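Rolano Two-Arm Set-up Guide
Section 5: Teaching a task by remote control

5.1 Before you start

This section covers recording a two-handed handling task, using a small white stool or seat frame as the work piece. Read section 4 (Pairing the hand controllers) first. The operator must be able to reach the stop button at all times.

1. Cover the work surface with something dark that will not slide. A pale part on a pale surface is hard to follow in the head view.
2. Place the part within reach of both arms.
3. Switch on the arms and wait for both status lights to turn green.
4. Open Skasta on the operator's computer and choose New task. Give the task a short name. Names longer than 28 characters are cut when the file is saved.
5. Set arm speed to 20 per cent for the first recording.

Caution: Keep hands out of the work area once the arms are live. If the part needs moving, press Pause and wait for the tone.

5.2 Recording the task

6. Hold both controllers in a relaxed position and squeeze the side grips to take control.
7. Bring the left gripper to the frame first. Close it slowly.
8. Bring the right gripper up to the part. Stop if a cable pulls tight.
9. Press Record, then carry out the movement at a steady pace. Do not pull the two arms against each other while both are gripping. 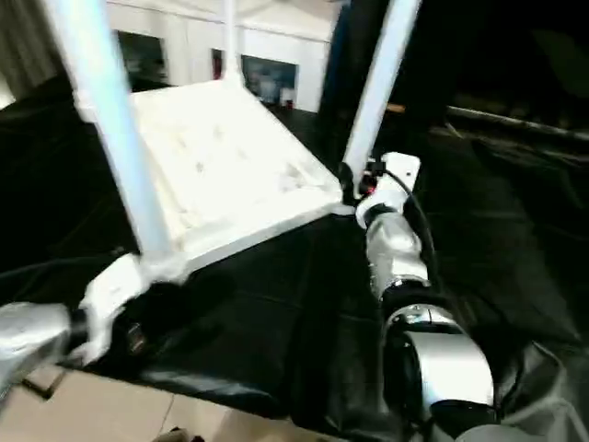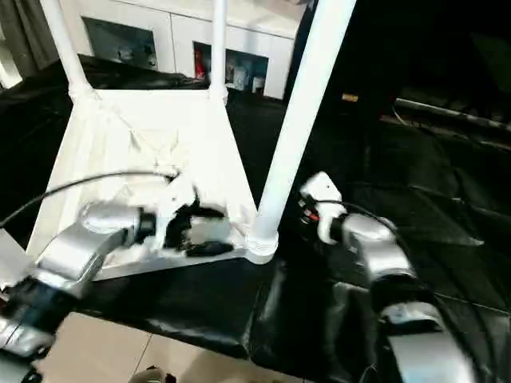
Reading time for this section: 4 minutes

10. When the movement is finished, open both grippers and draw the arms back before you press Stop. A recording that ends with a gripper closed will be marked as incomplete.
11. Play the recording back on screen. Delete it if the part slipped or if either arm left the head view for more than a moment.
12. Put the part back in its starting position and repeat from step 6.

Note: Small changes in the starting position are useful. Turn the part a little between recordings, but keep it the same way up within one task.

5.3 Saving and sending

Skasta stores each recording in the Buenaventura folder. Choose Send to Flalico to begin training. At least 74 accepted recordings are needed before the Send button becomes active.

If error 172 appears, the clocks on the two arms do not match. Restart both arms and check the last recording before carrying on.

Corrections to this section go to Meenakshi Sastry, Documentation. Section last revised in October.

Next: Section 6, Running a taught task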